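Winwood Gripper Trials: read me first

Hi! This folder holds the runs I made while trying to decide between two parallel grippers, the Zasix and the Himus, on the same simulated arm. I started it in February thinking it would be a weekend job. It grew. If you only want the data, skip to "Getting started", but please read the part about the camera before you train anything on it.

What's in here

4000 short episodes, split evenly between the two grippers. Each one has the wrist camera video, the joint positions, the finger opening and a plain text label for what the arm was told to do. All of it is simulated. I do have a real Zasix at my desk, but nothing from it is in this release (the logs are a mess and I'd rather not inflict them on anybody yet).

There are 7 tasks, mostly boring household stuff: open a drawer, nudge a chair, grab a rail, push a door shut and so on. Rooms get swapped between episodes, so you'll see the same task with very different walls and floors behind it. I went a bit overboard with the wall textures because my first batch was all plain white and the policy I trained on it fell apart the moment I gave it brick!

About the camera

I tried two mounts. The high mount sits well back and sees a lot of the room, but the fingertips get tiny. The low mount is closer in, so you get the fingers at the bottom of the image and whatever they're reaching for right behind them. I like the low one much better for anything with a thin edge to grab, and it's the default in this release. The price is that you lose the lower part of the furniture a lot of the time, so don't expect to see a whole table or a whole shelf.

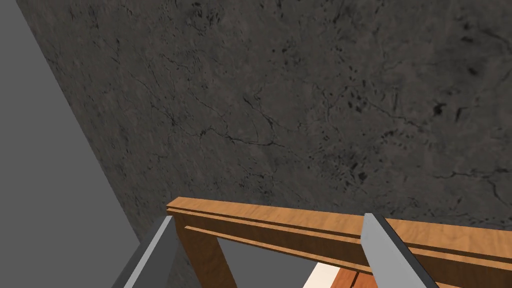

Wrist view with both fingers at the wooden rail, cracked stone-style wall behind.

Rails are where the two grippers really part ways for me. The Himus fingers are a little longer and forgive a sloppy approach angle, while the Zasix wants to come in square or it bumps the rail and slides along it. On the other hand the Zasix closes faster and I had fewer weird contact jitters with it. I still go back and forth on which one I'd buy again.

Getting started

Unpack everything into one folder and run the viewer script on any episode. It plays the video with the finger opening drawn underneath. Video is saved at 20 frames per second and the joint log runs at the same rate, so you can line them up by index and forget about timestamps.

The controller is Spahić, a small one I wrote myself, with the gains in a text file next to the script. I used the same gains for both grippers. You could probably squeeze more out of the Himus with softer ones, and if you do, please send me the numbers!

Known problems

Some wall textures go soft when the camera gets near them. Harmless as far as I can tell, but you'll notice it.

The drawer task has 10 episodes where the label says "open" and the arm closes it. I left them in and listed them in bad_labels.txt.

Gripper opening is stored in meters for the Zasix and millimeters for the Himus. Yes, I know. The loader converts it, so use the loader.

Use it for whatever you like, and a mention of Winwood Gripper Trials is plenty of credit. The high mount episodes will go up separately once I've finished renaming the files.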